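Teaching by hand, one old PC at a time

December 22, 2023

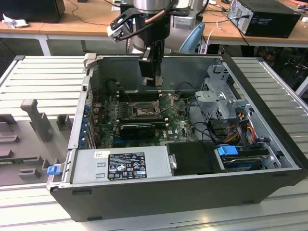

I have been promising Beril a proper update since October, so I've made a big pot of tea and here we are, last post before Christmas! For anyone new, I spend my working days showing a robot arm how to take old desktop computers to bits, and my evenings telling my family why that is harder than it sounds.

The way we do it is lovely and simple on paper. You take hold of the arm, you move it through the job as if you were guiding a child's hand with a pencil, and it remembers the path. Then you do it again, and again, with small changes each time. Our target for the memory modules was 300 good demonstrations and as of this morning I am at 182, which Kevser says is respectable (she is kind, and she also did a fair few of them herself while I had that awful cold).

What has surprised me most is how much my own habits show up. I always pause before I go down between the cables — just a tiny hover, I never knew I did it — and on playback there it is, the same little hover, as though the arm were thinking it over. Kevser goes straight in. We can tell each other's recordings apart without looking at the names now, and she finds mine very funny.

For the fiddly bits we switch to the remote control, a sort of handheld wand that Kollar lent us. I was dreadful with it at first. My hands wanted to feel the clip give and of course they couldn't, so I had to learn to go by eye and to slow right down near the board. I'm better now, though my shoulders still end up round my ears by lunchtime!

Next up are the power plugs, which I am dreading a bit. Beril is coming over in the new year to have a go, and I've told her to bring comfy shoes and plenty of biscuits.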